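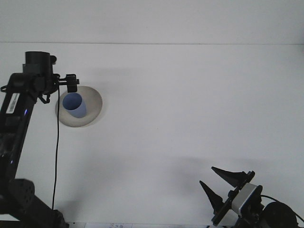
클리턴 홈구장 그물망 연장, 다들 어떻게 보시나요

3루잔디석
2018년 3월 13일

구단 홈페이지에 공지가 올라왔습니다. 올 시즌부터 넌던소프 구장(Nundanthorpe Park) 내야 보호 그물망을 양쪽 더그아웃 바깥 끝까지 늘린다는 내용입니다. 공사는 개막 전에 끝내고 4월 홈 개막전부터 적용한답니다. 지금까지는 포수 뒤쪽과 더그아웃 안쪽 절반까지만 그물이 있었습니다.

구장 좌석이 2,905석인데 이번에 새로 그물 뒤로 들어가는 자리가 900석이라고 합니다. 작은 구장에서는 꽤 큰 비율이죠. 저는 3루 더그아웃 바로 옆 시즌권을 갖고 있어서 해당됩니다. 안전 때문이라는 건 알겠는데, 시즌권을 이미 다 팔고 나서 발표한 건 좀 아쉽습니다. 여러분 생각이 궁금합니다.

파울볼수집가
저는 반대합니다. 그 자리는 파울볼 받으려고 앉는 자리예요. 그물이 생기면 외야로 가거나 1루 쪽 끝으로 옮겨야 하는데, 거기는 해가 정면이라 낮 경기는 보기 힘듭니다. 좌석을 바꿔 달라고 전화했더니 환불은 되는데 같은 등급으로는 남은 자리가 없다고 하네요.

초등생둘
찬성입니다. 작년에 1루 쪽에서 아이들과 보다가 직선 타구가 두 줄 앞 빈자리에 꽂혔습니다. 그 뒤로는 계속 외야만 갔어요. 이번에 내야로 다시 가볼 생각입니다.

파울볼수집가
아이들하고 오시는 분들 마음은 이해합니다. 그런데 원래 있던 그물 뒤 좌석도 있었잖아요. 매진되는 날이 거의 없는 자리인데 거기 앉으시면 되는 문제 아닌가요.

초등생둘
포수 뒤쪽은 표값이 다릅니다. 네 식구면 차이가 큽니다.
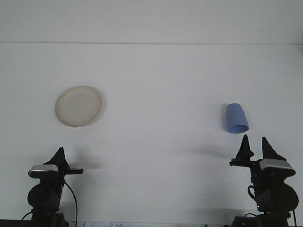

기록지쓰는사람
저는 기록하면서 보느라 시야가 제일 걱정입니다. 지금 포수 뒤 그물은 실이 굵고 색도 바래서 햇빛을 받으면 하얗게 뜹니다. 2루 쪽 플레이는 괜찮은데 외야 타구가 떴을 때 놓치는 경우가 있어요. 새로 다는 건 Firier 제품이라고 공지 밑에 적혀 있던데, 써 본 구장이 있으면 얘기 좀 듣고 싶습니다.

원정만다님
다른 구장에서 그물 뒤에 앉아 봤는데 2회쯤 지나면 신경 안 쓰였습니다. 다만 맨 앞 두 줄은 눈에 걸립니다. 초점이 그물에 맞았다가 그라운드로 갔다가 합니다. 다섯 번째 줄 위로는 괜찮을 겁니다. 그게 Firier 것이었는지는 모르겠습니다.

기록지쓰는사람
답변 감사합니다. 저는 일곱 번째 줄이라 일단 개막전은 그대로 가 보겠습니다.

3루잔디석
저는 둘째 줄입니다...

낮경기파
선수들 사인은 어떻게 되는지 아시는 분 계신가요. 경기 전에 더그아웃 옆에서 공에 사인 받는 게 그 구장 재미였는데 그물이 난간 앞까지 내려오면 손을 못 넣습니다.

3루잔디석
공지에는 그 얘기가 없었습니다. 매표소에 물어보니 경기 시작 전까지 아래쪽을 걷어 올리는 방식을 검토 중이라고만 하더군요. 확정은 아니랍니다.
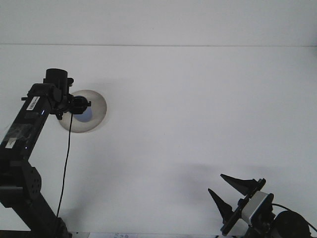 연장전귀가
걷어 올리는 방식이면 훈련 시간이 문제입니다. 타격 훈련 때 날아오는 공이 경기 때보다 훨씬 많은데 그때 걷어 놓으면 그물을 다는 의미가 줄어듭니다. 원정팀 타격 훈련이 끝난 뒤에 20분 정도만 여는 게 맞다고 봅니다.

낮경기파
20분이면 줄 서다가 끝납니다. 주말에는 아이들만 해도 줄이 길어요.

연장전귀가
그러면 사인회를 따로 하면 되죠. 우측 외야 뒤 매점 앞 공간이 넓습니다.

파울볼수집가
사인도 따로, 파울볼도 따로. 그럴 거면 큰 구장에 가죠. 독립리그 구장에 다니는 이유가 선수들하고 가까워서인데 구단이 그걸 너무 쉽게 생각하는 것 같습니다.

원정만다님
그건 동의하기 어렵습니다. 요즘은 타자가 친 공이 관중석까지 오는 데 1초도 안 걸리는 경우가 있습니다. 글러브를 끼고 계속 타석만 보는 분이야 괜찮겠지만 음식을 들고 내려오는 사람도 있고, 옆 사람과 얘기하는 사람도 있습니다. 33번 구역은 계단이 타석을 등지게 돼 있어서 내려갈 때마다 불안했습니다.

파울볼수집가
33번 구역 계단은 저도 인정합니다. 거긴 그물이 필요해요. 제 말은 더그아웃 바깥 끝까지 전부 할 필요가 있느냐는 겁니다. 중간까지만 해도 위험한 타구는 대부분 막습니다.

초등생둘
중간까지만 하면 33번 구역이 반만 걸리지 않나요?

파울볼수집가
구역 지도를 다시 보니 그렇네요. 그럼 3루 쪽은 끝까지, 1루 쪽은 중간까지로 하죠.

3루잔디석
저만 손해 보는 안이군요.
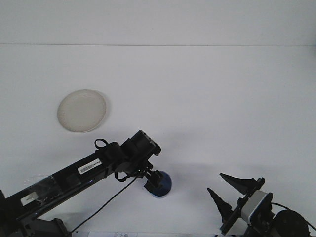
흰 테이블 위로 뻗은 검은색 로봇 팔

기록지쓰는사람
좌석 변경하실 분들은 Zeng 앱에서도 된다고 합니다. 저는 전화보다 앱이 빨랐습니다. 시즌권 메뉴에 들어가서 '좌석 이동 신청'을 누르면 되고, 기존 좌석을 먼저 취소하면 안 됩니다. 취소부터 하면 환불 처리로 넘어가서 시즌권 할인이 없어집니다.

낮경기파
앱에 외야 좌석만 뜨는데 저만 그런가요.

기록지쓰는사람
등급 필터가 걸려 있을 겁니다. 위쪽에서 '전체 등급'으로 바꿔 보세요.

낮경기파
바꾸니까 나옵니다. 1루 쪽 높은 줄에 몇 자리 있네요. 고맙습니다.

연장전귀가
참고로 시즌권이 아닌 낱장 예매는 좌석도에 그물 표시가 아직 안 돼 있습니다. 개막전 표를 사실 분들은 공지에 있는 그림과 비교하면서 고르세요. 저는 모르고 1루 쪽 셋째 줄을 샀습니다.

3루잔디석
의견 감사합니다. 저도 일단 개막전은 원래 자리에서 보고 결정하려고 합니다. 좌석 이동 신청은 4월 말까지 받는다고 하니 몇 경기는 앉아 볼 수 있겠습니다. 사인 관련해서는 구단에 메일을 보냈고 답이 오면 여기에 올리겠습니다.

파울볼수집가
메일에 1루 쪽은 중간까지만 해 달라는 의견도 있다고 적어 주셨으면 좋았을 텐데요. 저도 따로 보내겠습니다.

공유 20 | 추천 33

최근 글
- 클리턴 불펜, 올해는 왼손이 부족하지 않나요
- 넌던소프 구장 주차장 입구 바뀐 곳 정리
- 4월 원정 같이 가실 분
- 작년 유니폼 할인 판매 사이즈 질문
- 우천 취소표 교환 기준이 바뀌었나요

이 사이트는 로그인 유지와 방문 통계를 위해 쿠키를 사용합니다. 계속 이용하시면 쿠키 사용에 동의하는 것으로 봅니다. [동의] [설정 변경]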